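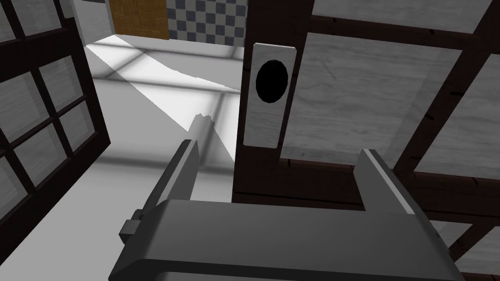
Carys Gape

Ticket 643: Mimonel episode 4 stops during playback
Status: open
Priority: high

Subscribers report that episode 4 of the courtroom drama Mimonel freezes at the second ad break. Sound carries on under a still picture. Episodes 1 to 3 play through. There were 116 complaints by Thursday noon, most from people using the TV app.

Lowri Prosser got the same freeze on the office set. She cleared the app cache, signed out and back in, and it froze again at the same line of dialogue. The phone app plays the episode without a fault.

Server log shows error 402 on the ad request. Raltemau, who supply the ads, say their side is normal.

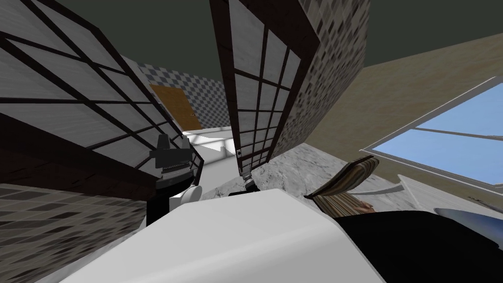 Update, 4:50 p.m.
Dwynwen Bowen turned off the second ad break for episode 4. It now plays to the credits on the TV app. Leaving the ticket open until Raltemau send a new ad file.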